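Workshop tips: getting an arm to put a drive back in its cage

Updated 11 February 2026

Teach the approach pose with the carrier already in the gripper. A pose taught with empty fingers will be out by the time the drive is in them.

Run the planner only as far as a point 30 mm short of the cage. From there, switch to a straight-line move at low speed and let force control take over. Set the limit at 10 N to start with and raise it in small steps.

If the carrier jams, don't push. Back off 2 mm, shift sideways a little and try again. After 3 failed tries, stop the program and look at the rails.

Add the cable to the collision model as a fat tube. Planners treat it as thin air otherwise, and it will catch on the case.

Bare metal confuses depth cameras. Take the cage position from the edges of the case, then store it as an offset. We keep ours in Cirano, one file per case model.

Save the force log from every run, good or bad. Rename it the same day.

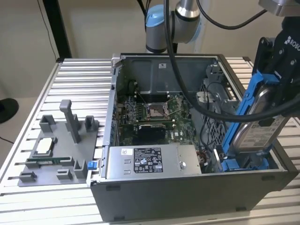 Filed under: Workshop > Arms and grippers

Next on the Pimham tips page: setting speed limits near memory slots.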